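2024-12-10

Up at 6 with the radiator knocking again. I let it go on until the coffee was done and then bled it with the little brass key, which took a minute and left a black spot on my sock. The kitchen was warm by seven. I should have done it in October.

I meant to give the whole day to the family letters and gave it most of the day. I am still in the second box. The first one was all my grandmother's receipts and church bulletins, and I got through it in a weekend. The second is the real correspondence, mostly from her brother, who left for the cannery at Pulham when he was nineteen and wrote home every other week until he married. After that he wrote at Christmas. I have numbered them in pencil on the back, lower right corner, and the last one I did before supper was 259.

His handwriting gets worse as he gets older, but his spelling gets better. In the early ones he writes "untill" and "recieve" and spells Godinho three different ways, though he was living in the man's house. Godinho was the foreman, or maybe the foreman's father. The letters never say, since everybody at home already knew. He charged for board and took it out of the pay envelope before anyone saw it. There is a whole page on whether the charge for lamp oil was fair. My great-uncle thought not. He worked out the amount over a year and underlined the total twice.

I copied that page in full. For most of the others I am only writing a line or two: date if there is one, who it is to, what is in it. I tried typing everything out at first and did four letters in a week. At that speed I would be at it until I am ninety. The short notes are enough to find things again, and if somebody in the family wants a letter in full, they can read it off the scan.

Lunch was the rest of the lentil soup. It had thickened up and needed water and salt. 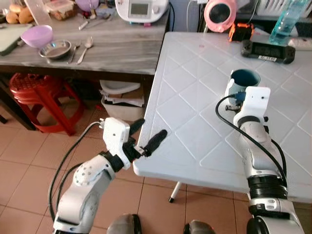 After lunch I went back to the weather letters, as I have been calling them. There is a run of them from his second winter, and they are nearly all rain. The road went out and the mail came by boat. He was moved from the packing floor to the yard and did not like it. He asks for socks in three letters in a row, and in the fourth he thanks his mother for the socks and asks for gloves. I could find no letter about gloves arriving. Either she never sent them or that one is lost. There is a gap of five weeks there and the envelope stack has a rust mark from a paper clip, so something was probably pulled out and not put back.

Martim Barreto called at two. He is the cousin on the other side, the one who did the tree for the reunion, and he has been after me for the dates of the three sisters. I had two of them for him. The third sister is a problem. Her birth is in the Bible as one year and on her marriage paper as another, and my great-uncle wishes her a happy eighteenth in a letter that doesn't fit either. Martim wants to go with the marriage paper. I told him to put both and a question mark. He does not like question marks on a chart. We left it there and talked about his knee for a while. The surgery is set for January and he has to stop taking something two weeks ahead of it.

He also asked what I plan to do with the originals when I am finished. I said I hadn't decided. The county library will take them but wants them without conditions, and I am not sure my aunt would go along with that while she is living. There are things in the Christmas letters about her father and money. I have read them over and they are not so terrible, but it isn't my father they are about.

I scanned thirty or so more sheets in the afternoon. The total in the folder is now 916, counting backs. I save everything twice, once on the computer and once on the small drive that stays in the desk. I had been naming the files by date, and that was a mistake, with so many undated. Now they go by the pencil number and then a letter for the page. It took me an evening to rename the old ones. I wrote the rule down on an index card and taped it inside the lid of the box, so that I will not change my mind again.

The plastic sleeves came from Jornow, finally. They sent the wrong size the first time. These are right, though they have a smell, and I have set them out on the back of a chair to air. I don't want to put eighty-year-old paper into something that smells like a shower curtain. If it is still there at the end of the week I'll send them back too and use folders. Folders are cheaper anyway.

Walked to the post office before it closed and mailed the card to Aunt's neighbor and the water bill. It was dark by the time I got home. The Wavaten sign over the dry cleaner has lost its first two letters and nobody has fixed it.

One more thing from the letters, as I want to remember it. In the last letter before he married he says he has saved 2,000 and means to buy the lot beside the creek, and would his father come and look at it before he signs. He gives directions from the station, every turn, with the name of a man who would lend a horse. There is no reply in the box, of course. We only have his half. But the next letter in order, the one with the wedding in it, has the creek lot as the return address, and at the bottom he asks whether Father's cough is better after the trip. I went back and forth between the two for some time. I had always heard that the old man never once left the valley. My mother said it, and so did her mother. I'll ask my aunt, without making too much of it, when I take her groceries over.

Supper was eggs and toast. I read half a chapter and could not have said what was in it. The scanner glass needs cleaning before I start again, and I am out of soft pencils. The next bundle is tied with kitchen string in a hard knot. I left it alone tonight because I was tired and would have cut it.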